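Lisgate site notebook, kitting cell 2
Thursday, start 7:40

Carried over from the last entry: regrip on soft rolls, bin order, and who gets called when the cell stops. Vimala Pisharody on days, me on the bench until the afternoon handover.

Setup unchanged overnight. Gripper plates as refitted in April. Checked the bolts on the front plate before power-up, no movement against the paint marks. Homing OK on the first try. Cycle limit left at 60 percent speed until the regrip question is closed.

Purpose of the cell, for anyone picking up this book cold: it packs the janitorial kits that go to the Bullton and Lemard buildings. One roll of bags, cloths, gloves, and a spray bottle per kit. Until the winter this was a two-person bench job with a paper pick list. Now the arm does the rolls and the bottles, and one person does the cloths and gloves, checks the kit, and closes the box. The second person moved to returns, where there was a backlog.

Run 1, 30 kits. Roll pick only, the person at the bench doing the rest as normal. 4 stops. Three were the force limit tripping on close, one was a roll that turned in the grip and was set down at an angle. No damage to product. Each stop was cleared from the pendant by whoever was at the bench, without calling me. That is a change from last month, when every stop waited for maintenance.

The force limit is the old problem. Box goods have a hard face and the close force comes up in one clean step. A roll of bags gives as the fingers come in, so the controller sees a slow ramp and the threshold we use for boxes is reached either late or not at all. Tried a lower threshold with a position check added – close to expected diameter, then compare force. Better, but the diameter varies between cartons from the same supplier and the window has to be wide.

The other source of trouble is the outer wrap. With the film sleeve off, the last turn of plastic can come away from the roll and stand up past the top edge, and the drawstring end can lie across the core. The height check takes its reading from the highest point it finds, so a lifted flap reads as a tall roll and the place height comes out wrong.

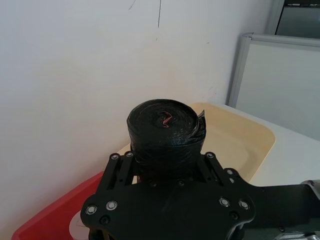
Nuwan Cassim, reading over this entry at the break, said the flap should not be the cell's problem at all. His point was that on the old bench you smoothed the end down with your thumb as you picked the roll up and never thought of it as a step, so it was never written in the work instruction, and so it was not in the list we gave Tzavaras when they quoted the integration. He would like someone to sit with the bench staff and write down the rest of those before the bottle station is changed.

Agreed. Started the list with Vimala after the break. So far: smoothing the outer wrap, turning the bottle so the trigger faces in, squeezing the glove pack flat, pulling a kit that feels light. The last one matters. The bench staff were catching short kits by weight in the hand, and the scale under the outfeed only flags a missing bottle. A missing cloth pack goes straight through. Lowering the tolerance on the scale is on the action list.

Run 2, same batch size. Height check changed to the median of the top face, discarding points outside the core circle. 1 stop, force limit again. No rolls set down at an angle. Leaving this setting in.

Notes on the work itself, from Vimala, for the review. The pace is fine at the present speed. She does not want it raised until the stop light can be seen from the returns side, as the bench person is now alone and has to walk over if they want help. She also says the job has less lifting and more standing in one spot, and asked for the bench to be rotated every two hours. The shift plan currently has one person on it for the full 6 hours. Passed on to the shift lead in writing.

Call-out rule as it stands: bench clears force stops and misplaces, up to 4 in an hour. Past that, or any stop with the guard circuit open, call maintenance. Printed and taped inside the pendant cover.

Open:
– scale tolerance, cloth pack weight needed from stores
– stop light position
– two-hour rotation, waiting on shift lead
– list of unwritten steps, Vimala and me, continue at the next handover
– ask Tzavaras whether the diameter window can be set per carton from a barcode scan

Powered down 3:15. Cell left in manual, key in the cabinet.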